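Chapter 4
Finding the Door: How Congregations Welcome Strangers

I got lost on my way to the first church I ever studied. I'd driven to Doststead on a wet morning in July with directions scribbled on an envelope, and I went past the building twice before I saw the sign (it was behind a hedge). By the time I slid into the back pew they were on the second hymn, and a woman handed me a book already open to the right page. I still remember that better than the sermon!

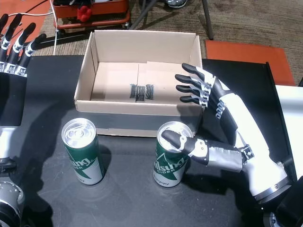
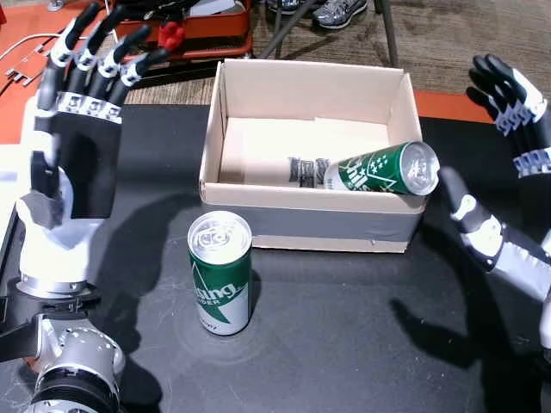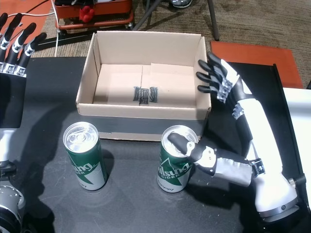 Figure 4.1 Robotic hands at a black table, three views.

So this chapter is about arriving. In Chapter 3 we looked at what people believe, and I know some of you found that heavy going. We're on easier ground now: parking lots, side doors, coffee, name tags, and the awkward ten minutes after a service when a newcomer either gets talked to or heads for the car. I think you can learn a lot about a parish from those ten minutes, maybe as much as you'd get from a whole shelf of its newsletters.

Most of what follows comes from two parishes I got to know well. Doststead is the small one, with 418 names on the rolls and far fewer in the pews. Tarkudby is bigger, 1,605 on the rolls, and it has three entrances, which caused more arguments than you'd believe. Saoirse Lenihan kept the visitor book there and let me copy out 18 years of it by hand. My wrist has never forgiven her. There are 536 entries, some of them just a first name and a town, and one that reads "lovely windows, very cold feet."

I'll start with the building itself and what a stranger meets before anybody speaks. Then we'll get to greeters, and to Paavo Karppinen's idea that a greeter should sit down with the visitor and stay there through the service. I disagreed with him for years and I've mostly come around. After that comes a longer section on food, where I lean on Pouran Naseri's notes from the Tarkudby kitchen, and then a short one on children, who tend to make friends faster than their parents do.

One word to learn before we go on. By "threshold" I mean the whole stretch from the street to the seat, so the sidewalk counts and so does the phone call asking what time things begin. You'll see other writers use it for the doorway only. Keep my wider meaning in mind for this chapter, and go back to the narrow one when you read the Stoyanova extract at the end.

4.1 Before Anyone Says Hello

Let's go back to that hedge in Doststead.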